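Home Docs Tutorials Downloads Forum

Checking camera alignment before a grasp run in Trita

Most failed grasps in simulation come from a camera pose that doesn't match the arm model. You can find this out before you start a long run. The steps below assume you have Trita installed and one of the kitchen counter scenes loaded.

1. Open the scene and set the random seed to 702. Any fixed seed will do, but the forum threads use this one, so your results will be easier to compare.

2. Pause physics. Move the arm to its ready pose and save one image from each camera, along with the joint values.

3. Turn on the mask overlay. Every loose object should get its own color. If a fork and the counter share a mask, the object was loaded without an ID. Fix that in the scene file and reload.
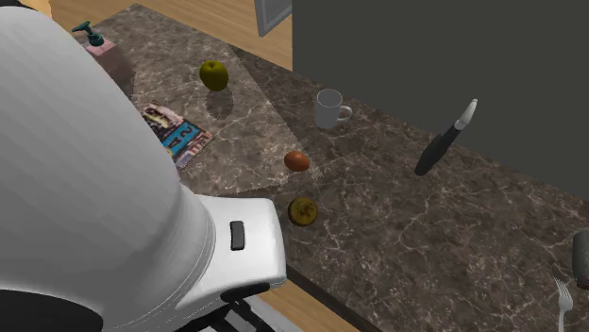 4. Project the gripper's center point into each view using the saved joint values. The marker should land within 4 pixels of the rendered gripper center. If the point is outside the view or hidden by the arm, step the wrist joint back and save again.

5. If the marker is off by the same amount in every pose, the camera offset is wrong. If the error grows as the arm reaches out, check the base frame first. Dirceu Fontes posted a script in May that plots both cases.

6. Resume physics and let the objects settle for 1,000 steps before calling the planner. Round objects can drift during this time. Read their poses again after settling and discard the old ones.

Run the planner on 6 targets with the gripper disabled. Look at the paths only. Once they clear the counter and the other objects, enable the gripper and start the full run.

Shadows don't affect the masks, but they do affect the color detector. Leave them on if you plan to train with the images.

Maintained by Dalva Prado | Contact | Copyright Nulasura | Back to top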